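Home | Guides | Downloads | Contact

Irnico Ingredient Register – set-up guide
Section 4: Adding supplier declarations
8/9/18 – by Hanne Mogensen

Print this page | E-mail this page

Do section 3 first. No market set, no declarations.

1. Open Register, then Suppliers. Pick the supplier or press New.

2. Choose the declaration type. For cosmetics sold in the EU it's nearly always "Animal testing – finished product and ingredients". Two boxes, tick both.

3. Type in the date of last test, if there is one. Leave blank if none. Don't put a zero, it saves as a real date and you'll be chasing it for weeks.

4. Attach the signed letter. PDF only. One file per ingredient, not one big one for the lot.

Note: Briem and Trustarstead both send letters with the signature on a seperate page. Join the pages before you upload.
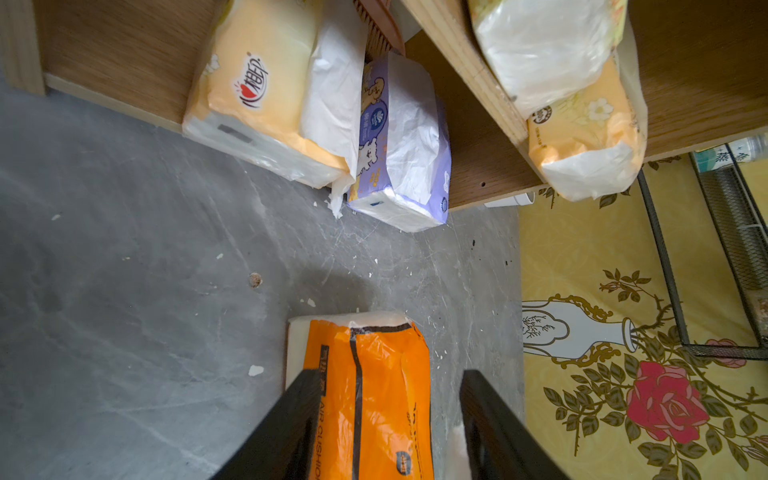

5. Press Check. Green – carry on. Amber – something missing, usually the ingredient number. Red – the test date falls after the cut-off for your market.

6. Press Save. Then Lock. Saving on its own doesnt lock it.

CAUTION: a locked declaration can't be edited, only replaced. The old one stays in the history.

Bulk import: up to 1,000 rows per file. The Groltden list has 1,057 so split it in two. Headings must match the template exactly – capitals as well. Import in batches of 100 if your connection is slow.

Reminders go out every August to any supplier with an unlocked entry. Switch off under Settings, Mail.

Next: Section 5, Printing the product file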